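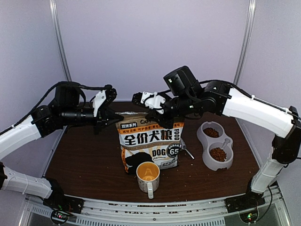
What "complete and balanced" gets you

07/09/2022

I've been buying dog food for 12 years and I still can't tell you what most of the bag means. "Premium" means whatever the printer was told to print. "Natural" isn't much better. My neighbor swears by Voyle, which costs 56 dollars and has a wolf on it. Her dog is a pug.

I switched ours to Zumorwood in March after reading a page of glowing reviews, 1,214 of them. Fine, but how many of those people changed nothing else that month? Ours got a shinier coat, supposedly. She'd also just had a bath.

Berkay Dönmez left a comment on my last post saying I should look at the feeding statement in small type and skip the front entirely. I think he's right, mostly. It says which life stage the food is meant for, and puppies and old dogs don't eat the same way. Check the calories per cup too. The feeding chart on ours would have had her eating 3 cups a day, and I know who sells the cups.

I'm asking the vet before I switch again.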